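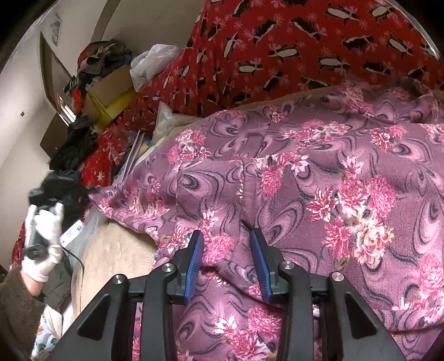
Good Practice for Folding Sessions with the Hand-Held Gripper: Your Questions

Welcome, and thank you for reading this before your first session instead of after it! These are the questions that come up most often from people joining the Pindville cloth-handling project, and the answers have been put together over a good many long afternoons of folding blankets. Last revised March 25, 2021.

Do I need any experience with robots?

Not a bit. If you can fold a throw at home, you already know the hard part. The gripper takes a little getting used to (your wrist will have opinions about it on the first day), but most people settle in by their second session. Dong-geon Han runs the introductions and is very patient, so please ask him anything, including the thing you think is too small to ask.

Which kinds of cloth may I use?

Plush throws, blankets, towels, sheets and ordinary clothes are all fine, and a busy print is welcome. We love flowers, we love penguins, bring what you have. What we ask you to leave out is anything with loose sequins, long fringe or open hook fasteners. Those catch at the pivots and can pull a thread halfway across the fabric before you notice. Anything heavily pilled should go to Bok-nam Sung first, who will look it over and tell you whether it can stay in.

Does the bed or table have to be bare?

No, and please don't make it so. The Geum guidelines, which we follow for all home sessions, ask for surfaces as people live with them. A box of clothes against the wall or a plastic bag off to one side can stay where it is. The rule is about the working area: keep a clear hand's width around the piece you're folding, and move anything sharp, hot or breakable out of reach altogether. Folding one blanket on top of another is allowed.

What about cables?

Cables are the rule we repeat most. A cable should hang free on the outer side of your arm and never pass between the jaws or under the cloth you're about to lift. Before each take, raise your arm once and lower it again, and watch where the cable goes. If it drags the fabric, reroute it and begin the take over.

Should I wear gloves?

Yes, on any hand that holds equipment. Plain, close-fitting gloves are best, and they need to be clean at the start of the day. Long or fluffy sleeves are perfectly all right as long as they stay behind the cuff, so push them back a little if they creep forward. Rings and bracelets come off, I'm afraid, even the ones you never take off.

How should I care for the jaw pads?

Wipe the ribbed pads with a barely damp cloth after every 10 folds, and let them dry fully before you carry on. Plush fabric sheds more than you would believe, and the lint packs down into the ribs until the grip starts to slide. While you're there, look at the screws at the pivots. If one stands proud, stop and tell Damir Stojanović. Please don't tighten it yourself, even if you have the right screwdriver in your pocket! Too tight is as bad as too loose, and he keeps a record of each adjustment.

How hard may I close the jaws?

Just enough to hold one fold. Take the cloth at an edge or a crease, close slowly, and lift a little to see that it comes with you before you commit to the whole movement. Fingers stay out of the gap between the pads at all times, whether or not you think the jaws are about to move.

What if a fold goes wrong?

Keep going and fix it the way you would at home. A crooked corner or an extra layer is part of the work, and we would much rather have an untidy fold with an honest correction than a perfect one on the fourth try. The only takes we throw out are the ones where a safety rule was broken.

How long is a session?

A session is 85 minutes at the most, with a break of at least 5 minutes in the middle. Elvia Solís brought in the break in January after several of us complained of sore thumbs, and it is not optional, however well things are going.

What about personal things nearby?

Put away letters, photographs, medicine and anything with an address on it before you start. Should you spot something afterward, write the take number on your Trillness sheet and Chang-ho Oh will remove it.

Whom do I tell about a pinch or a near miss?

Elvia, the same day, even if it left no mark. The form is one page long and the blank copies are in the folder with your session sheets.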